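Automation and Working Life
Handout 4: When a robot comes to the kitchen
Course teacher: Coralie Rakena

Read this handout before the seminar. The case is from Kiiskinen, a company which prepares meals for schools and care homes. When the project began, 28 people worked in its main kitchen. The handout uses my own interviews with 13 of them, which I made in October, one month after the first robot cell was started.

1. Which work was moved

The managers did not begin with cooking. They began with the work between the cooking: taking lids off, moving bowls to trays, putting things back in their place. In the old work plan these tasks had no name and no time was given for them. The workers did them while they did something else. When the planners from Dirnetti came to measure the shifts, they found that such small movements took about 60 minutes of one person's day.

For the course this is an important point. Work that is not written down is easy to give to a machine, but it is difficult to say what is lost when it goes away. One cook told me that she used to look at the whole table while she was clearing it, and in this way she knew what was missing for the next meal. Now she has to go and check.

2. Teaching and practice

Before a robot can handle kitchen things, the tasks must be tried many times on a table with mixed objects. The objects are of different size and shape, and some of them stand close together. A handle, a rim and a round lid all ask for a different grip. People who have worked long in a kitchen do not think about this any more, and in the interviews they found it hard to explain. 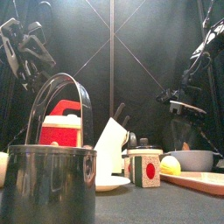
Figure 1. Two robot arms over a table with a steel pot, a small lidded pot and a gray bowl on a tray.

At Kiiskinen two kitchen workers were asked to help with the practice period. They chose the tasks and said when a result was good enough. Both received a new title, but the pay stayed the same during the first year. The union raised this question in the spring and it was still open when I finished my interviews.

3. What the people said

The opinions were more mixed than I had expected. Those with pain in the shoulders or wrists were mostly glad. The younger workers were worried that the simple tasks, where a new person learns the kitchen, would disappear first. Several persons said that they talk less with each other during the shift, as they now stand further apart.

4. For the seminar

Choose one job you know well. Write down the small tasks in it which have no name. Then consider who learns something by doing them, and who should decide if a machine takes them over. One page is enough. Please bring it on paper.

Reading: chapter 3 in the course book, and the shift plans in the Kiiskinen folder.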